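Equipment > Teleoperation > Two-Arm Kits
By Ehsan Ghorbani, January
3 shares | 10 comments

Zavcombe Two-Arm Demonstration Kit

The kit records tasks shown by remote control. The operator moves a pair of hand-held leader arms and the follower arms copy the motion at 50 Hz. Joint positions are logged with every episode. 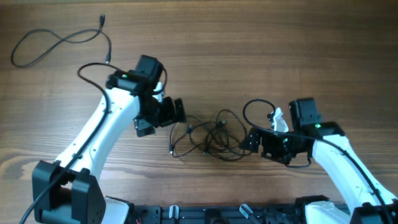 MAYRHOFER WORKSHOP, January. Cable sorting is a standard test task for the kit. Thin black cables lie tangled between the two followers, with a gripper on either side of the pile. Record 70 episodes before the first training run. Delete failed grasps from the Valar log viewer.

Leader arms are sold separately. Spare gripper fingers ship in packs of 10.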